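Leave the Big Table Where It Is

I have been meaning to write about tables for a good while now, and I know how that sounds. There are grander subjects. But I grew up at one end of a very large table in Stostent, in a kitchen that was really too small for it, and I have spent a fair part of my grown-up life looking for another one to sit at. Lately they seem to be going, and I would like to put in a word for them while there are still a few left.

When I say a big table I mean the plain sort, flat and solid, with room for people who did not come together. I don't mean a dining table that gets polished for Christmas and covered with a felt pad the rest of the year. I mean the one in the reading room, the staff room, the back of the bakery, the church hall before they bought the stacking kind. You put your bag on it without thinking. Someone else's papers are already there, and you nod, and they pull them in a little, and that is the whole of the ceremony.

What set me off was the library in Varkstead, which I have used for 17 years and am very fond of, so please read what follows as the grumbling of a friend. In December they closed the upstairs room for a fortnight and when it opened again the long table by the windows had gone. In its place was a set of single desks from a range called Kulten, each with a grey screen round three sides, a socket, and a lamp that comes on when you lean forward and goes off when you sit back to think. They are comfortable, I'll grant that. I sat in one for a whole morning and my back was better for it. But I didn't see a soul, and when I sneezed there was no one to say bless you, and I went home feeling as if I had spent the morning in a very well-appointed cupboard.

I did ask about it. The woman at the desk was kind, as she always is, and told me that people had said in the survey that they wanted privacy and somewhere to plug things in. I believe her. If you ask people one at a time, on a form, whether they would like a bit more privacy, of course they will say yes! I would say yes myself. I'd say yes to a bigger slice of cake too, and a quieter street, and for the bus to come when I arrive at the stop and not before. The trouble with a form is that it can only ask what each of us wants for himself, and a shared table is a thing you want on other people's behalf, or that you only find you wanted once you have had a year or two of it.

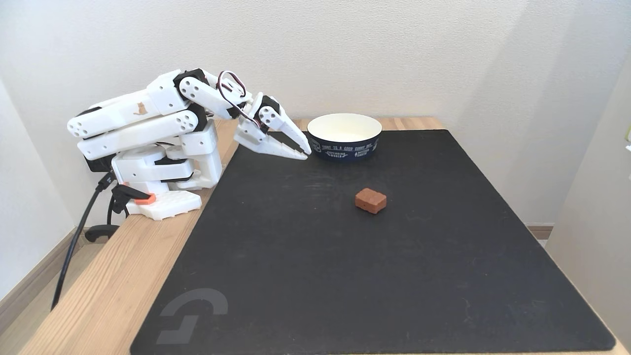 Paper bowl, black mat, pale wood: a tabletop in the middle of things.

There was a man who used to sit across from me at the old table, Eusebio Quispe, and for most of one winter I knew nothing of him except that he read with a ruler under the line and that he brought his own pencil sharpener. We must have said good morning for months before we said anything else. Then one day I was stuck on a letter to my landlord, sighing over it more loudly than I knew, and he asked if I would like him to have a look. He had been a conveyancing clerk for 31 years. He read the letter with his ruler, crossed out two sentences I was rather proud of, and handed it back. I got my deposit, all 200 pounds of it, and I also got a friend, and I can tell you which of the two I would sooner have gone without.

Now, you could say that is only luck, and that you can't furnish a public building around the chance of a conveyancing clerk. My brother-in-law said exactly this to me over supper, and he is a sensible man. But I think furniture is one of the few ways we have of making luck a bit more likely. If you want people to bump into one another you can hold an event, with a poster and name badges, and a certain kind of confident person will come and enjoy it. Or you can put out a table and leave it there for years. The table suits shy people far better. It lets you be near others with something to do with your hands and your eyes, and no one has to be introduced.

I notice it at home as well. Friends of mine have just had their kitchen done, and very handsome it is, with an island in the middle and high stools along one side. I have eaten there a few times now. You sit in a row, like birds on a wire, and talk to the person next to you or to the cook's back. The children take their plates off to the sofa. Nobody has quarrelled over the salt, and I suppose there's something to be said for that, but I missed the faces opposite. An island is for cooking on and leaning against. For sitting down to a long evening you want to be able to look across at someone and see that they've gone quiet.
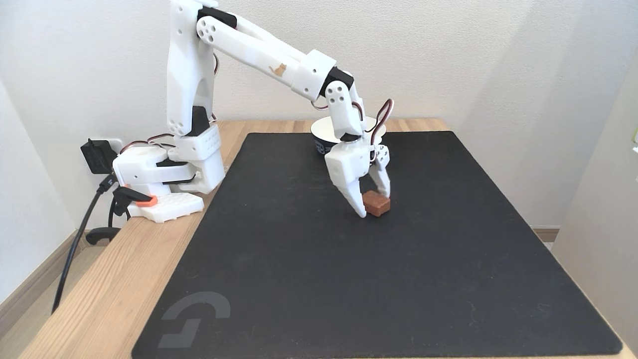
And it isn't only for eating or reading, which I think is where the people who plan these rooms go wrong. They picture one use at a time. The study space is for study and the café is for coffee, and there's a craft corner with a wipe-clean floor. But the table of my childhood had homework at one end and a gutted radio at the other, and my mother cutting out a skirt pattern in between, with her mouth full of pins, telling us through them to keep our elbows in. I learned what a valve was from that radio, simply by sitting near it and being bored with fractions. I learned a fair amount about sewing too, though you would not know it to look at my hems. None of it was a lesson. It was just what was going on at the other end.

We are losing that overlap, I think, and I don't believe anyone set out to get rid of it. It goes bit by bit, each time with a decent enough reason. The old table is scratched. It won't go through the new fire door. It is hard to clean under, and one person with a laptop and a coat can take up a third of it, and somebody has to be brave enough to ask them to budge up. I have been the person with the coat, I'm sorry to say. It did me good to be asked.

There is a joiner's yard on the Stostent road, Addo, where they still make them to order, and I stopped there in the autumn on the pretext of wanting a shelf. The young man showed me round with great patience. He told me most of their big tables now go to people with big houses, and hardly any to schools or halls, who tend to buy things that fold. I have nothing against folding tables in their place. I was married off one, more or less, or at least the sandwiches were. But a folding table says that the room would really like to be empty, and that you are there until four o'clock. One that takes several people to lift says something quite different, and I think you feel it when you sit down, even if you couldn't put it into words.
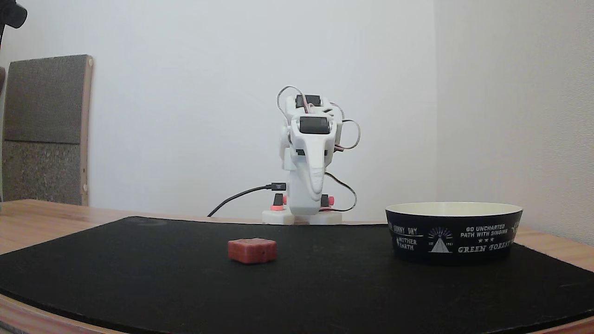
The other thing I would plead for is that a shared table should be allowed to be used hard. So many of the good ones that do survive are fussed over until no one dares go near them. There's a lovely oak one in the council offices at Varkstead with a sheet of glass on top and a sign asking you not to put anything down on the glass, and I have yet to see a person sit there. Compare that with the one in these photographs, where the flat white base plate stands straight on the wood, at the back edge of the work area, and the wires go where they go. That is much more how I think a table ought to live. My mother's had an iron mark on it in the shape of a boat's bow, and a row of dents where my cousin tested a hammer, and after 44 years of us it was worth nothing at all to a dealer. My sister has it now, and she wouldn't dream of having it sanded.

So what would I like? I'd like the library to bring the long table back up the stairs, if it hasn't already been sold, and put it by the windows again. The single desks can stay. I'm not asking for them to be thrown in a skip, and there are mornings, when I've a cold or a sulk, that I will be glad of one. I'd just like there to be a choice, and for the choice to include sitting down among other people without having to buy a drink or join anything. And if you are on the board of a hall or a school, or you are doing up a kitchen, and somebody shows you a drawing with the big table taken out to improve the flow, I hope you'll ask them where exactly everyone is supposed to be flowing to.

Eusebio has taken to the Kulten desks rather well, I should say in fairness. He likes the lamp. But we have begun meeting in the bakery on the corner afterwards, where there is a table at the back that seats eight if you're friendly, and last time a girl doing her chemistry revision asked whether she might borrow his ruler. He sharpened her pencil for her as well -- I don't think she had asked him to.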